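Seat covers, finally

Posted in October by Hartmut Wendt
7 comments

So I gave in and bought seat covers for the old wagon. The driver's side had worn through right where I slide in and out, and I was tired of foam crumbs on my pants. I got the gray Tultora set from a shop in Donwood, the kind with straps that hook under the seat – and yes, I skinned two knuckles doing it!
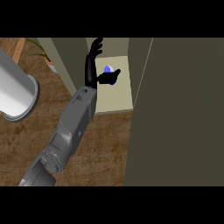 Gray robot arm, black hand, small blue-and-white object.

The fronts took me around 7 minutes each. The rear bench ate up most of Saturday, mainly the headrests (mine don't pop out unless you press both buttons at once, and one button is stiff). I almost went with Rafferty covers, but they don't make a split bench for my car.

Next up is a cargo liner. If you have one that stays flat in the corners, tell me which!

Shared 488 times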